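Trovham Reading Rooms
Progress report to the Galindo Fund
2019-10-28

Thank you, first of all, for your patience over the summer. We know this report was promised a little earlier, and we are grateful that your office let us hold it until the second room had been open long enough for us to say something useful about it. The short version is that both rooms are open, people are coming, and we have spent less than we feared on the building and rather more than we hoped on the books. The longer version follows, and we hope you will forgive us for going on a bit, as it has been a full few months.

You will remember that the grant was to open 2 small lending rooms in parts of Trovham that lost their branch library, one in the old pharmacy on the Wivwood side of the river and one in the back half of the Tritimik community hall. The Wivwood room opened in March, on schedule, with a potluck that went on well past closing. The Tritimik room was held up by the wiring, which the inspector wanted redone from the panel outward, and then by the floor, which had to come up once the electricians had been through it. It is a lovely floor now. We put in the plain gray vinyl from your approved list, and it mops up beautifully after a rainy afternoon.

Opening hours are the thing people ask us about most. We began with afternoons only at both rooms, thinking of the school crowd, and heard very quickly from parents of babies and from folks who work nights that afternoons were no good to them at all. Wivwood now opens at 9 in the morning and Tritimik stays open until 8 in the evening. We would love to do both at both places, but the staffing line won't stretch to it this year, and we would prefer to keep the hours we promise than put up a sign we have to take down again.

On the collection: we had planned to rely on donated books for the first year, and the donations have been generous, but they lean heavily toward thrillers and diet books (we now have more low-carb cookbooks than any town could need). The shelves that empty fastest are early readers, large print, and anything to do with citizenship, driving tests or starting a small business. With your office's agreement we moved money from the furniture line to the book line in order to buy those new. The large print order came in two shipments, the second one badly packed, and the supplier replaced the damaged copies without any fuss.

The saving on furniture came mostly from buying pale wood shelf units in place of the steel stacks in the original quote. They are low enough for a child to reach the top board, and they leave the walls free for notices and kids' artwork, of which there is already a great deal. 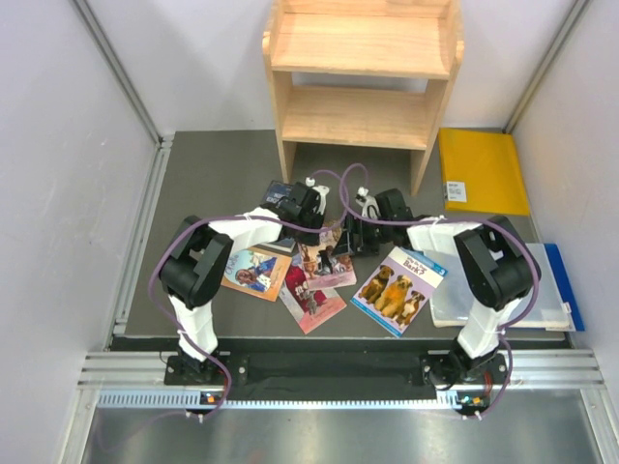 Galindo wrote back on our interim budget to ask whether steel would have lasted longer, and whether we had thought about what happens to a wooden shelf full of large print over several winters in an unheated hall. Fair questions, both of them, and the note went on to say that the fund has seen sagging boards elsewhere and would like a replacement amount set aside now, before the year closes.

We have done that. A small reserve is shown on its own line in the attached budget, and we have asked the hall to keep the heat on low overnight from the first frost, which the books will appreciate as much as the shelves. The hall has agreed, with the extra cost shared between us.

The homework table at Wivwood deserves a word of its own. It was not in our proposal. It grew out of a handful of middle schoolers who kept turning up with the same math packet, and it now runs on its own steam most afternoons, with older students helping the younger ones. At the last sign-up drive 71 children took out their first library card in this part of town, and we suspect the table had a good deal to do with it. We would like to give it a modest supply budget next year — pencils, paper, a few decent calculators and something to snack on.

Not everything has gone well. The online catalog is still not ready. The software we chose turned out to be meant for much bigger libraries, and we spent far too long trying to bend it to our needs before giving up. For now we are lending from paper cards in a box, and several of our older patrons have told us they hope we never change. We do mean to change, though, because nobody at Tritimik can see what is on the shelf at Wivwood without a phone call.

The bus question is also open. The route that passes the hall was cut back in the fall, and evening visits dropped off right afterward. We have written to the transit office and have been told the schedule will be looked at again in the new year.

Between now and the next report we plan to choose a simpler catalog, finish the wheelchair ramp railing at Wivwood, and hold a proper book sale to find homes for all those cookbooks. The remaining funds are enough to cover these, and receipts to date are attached behind the budget sheet.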